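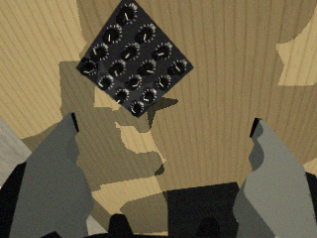 Recording knob-turning demos by remote control

Load the knob panel task in Brindis and set the wrist view as your main view. Open the gripper fully before you move. The 4 by 4 grid is labeled by letter and number, and the prompt names one target, such as C1.

Come in high and line up the gap between the fingertips with the target dial. Stop there and check the label -- the panel is rotated at random on each reset, so rows rarely run straight across your view.
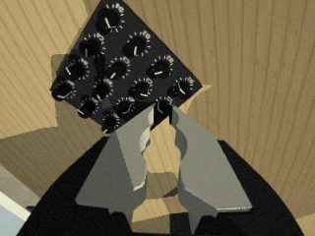 Lower until the tips sit on either side of the dial, then close slowly. Turn the wrist only. If a finger touches a neighboring knob, discard the take and reset.

Release, back straight up, and press Save. Takes longer than 300 frames are rejected on upload. Shadows come from Renderer and change with the lighting seed; leave them on.

Last updated September 2023, Chrysoula Triantafyllou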